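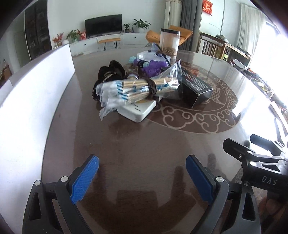

铺着玻璃台面的圆桌，玻璃下压着一块云纹圆垫

什么是庙会？
——给小读者的民俗知识

各位小读者，你们也许跟着家人逛过庙会，吃过糖葫芦，看过舞狮。庙会是怎样来的？人们为什么要在固定的日子赶到同一个地方去？本文将为大家介绍庙会的由来、活动和礼仪。

一、“庙”和“会”

“庙会”由两个字组成。“庙”指供奉神灵或祖先的建筑，“会”是聚集的意思。古时候，每逢寺庙的重要日子，附近的村民都会前来上香祈福。来的人多了，小贩便挑着担子到庙门外摆摊，卖香烛、点心和日用品。时间一长，烧香的日子也成了买卖东西的日子，所以有些地方把庙会叫作“庙市”。

从前，许多村子里没有商店。农民要买一把新锄头，或者给孩子扯几尺布做衣裳，往往要等到庙会。住得远的人天不亮就出门，走几个小时山路，傍晚再背着东西回家。

二、庙会在什么时候举行

各地庙会的日期并不相同。北方不少城市的庙会在春节期间举行，从正月初一开始，有的持续到元宵节。也有一些庙会在春天或秋天举行，日子多半按农历计算。农历和我们平时使用的公历不一样，因此同一个庙会每年在公历上的日期都会变化。小读者可以请家中长辈帮忙，在日历上找一找公历日期下面的小字，那就是农历。

三、庙会上有什么

小吃。糖葫芦是用竹签把山楂串起来，再裹上一层熬好的糖浆，糖浆冷却后又脆又亮。糖画师傅用小勺舀起糖浆，在光滑的石板上画出龙、鱼、蝴蝶，动作要快，糖凉了就画不动了。有的摊位还卖茶汤、年糕和炸糕。

手工艺品。常见的有面人、泥人、剪纸、风车和灯笼。面人是用染了颜色的面团捏成的，师傅手里只有几样小工具，却能捏出孙悟空的金箍棒和帽子上的翎毛。

表演。舞狮通常由2个人合作，一人举狮头，一人做狮尾，两人的脚步必须配合好。踩高跷的演员把木跷绑在腿上，边走边做动作。有些地方还搭起戏台，请戏班连唱几天戏，台下的观众自带板凳。

四、云纹和其他吉祥图案

在庙会的摊位上，小读者常常会看到一些反复出现的图案。弯弯卷卷的云纹，人们认为它代表吉祥。鱼和“余”读音相同，表示年年有余。蝙蝠的“蝠”与“福”同音，五只蝙蝠画在一起，就叫“五福”。石榴的籽很多，旧时用来祝愿家中儿孙满堂。

五、世界各地的集市

与庙会相似的活动，在其他国家也有。欧洲的许多城镇从中世纪起就有定期集市，不少集市选在宗教节日举行。韩国有一种传统的“五日集”，每隔几天开市一次，农民把自家种的蔬菜和粮食带来出售。

本馆民俗课堂的讲解员明理瑟（I-seul Myung）老师小时候常随外祖母赶五日集。她告诉同学们，集市上最先卖完的总是热乎乎的米糕，去晚了只能闻一闻香味。

六、逛庙会的礼仪与安全

1. 人多的地方要牵好大人的手，不奔跑，不推挤。
2. 出门前与家人约定一个走散后会合的地点，并记住家长的电话号码。
3. 进入庙宇时保持安静，不攀爬石狮和栏杆，未经允许不触摸香炉和供品。
4. 观看手艺人制作时不要伸手，糖浆的温度很高。
5. 竹签和纸袋投入垃圾桶。拿着竹签时不要走动打闹。

七、词语小卡片

农历：我国传统的历法，春节、端午节、中秋节都按农历计算。
祈福：向神灵或祖先祈求平安幸福。
香火：庙里燃烧的香和烛火，也用来形容来庙里的人多不多。
杂耍：顶碗、变戏法、抖空竹等小型表演的总称。

八、想一想，做一做

请向家里的长辈打听，他们小时候赶过什么庙会或集市，花多少钱可以买到一份小吃，最喜欢看哪一种表演。把听到的内容写下来，再画一个你心目中的庙会摊位，摊位的布帘上可以画云纹，也可以画别的吉祥图案。

作品请于4月6日（星期一）前交到本馆一楼服务台，纸张大小不限，背面写明姓名、年龄和所在学校。入选作品将在儿童阅览区展出。

本文由民俗课堂编写组编写，审阅：申健宇（Gun-woo Shin）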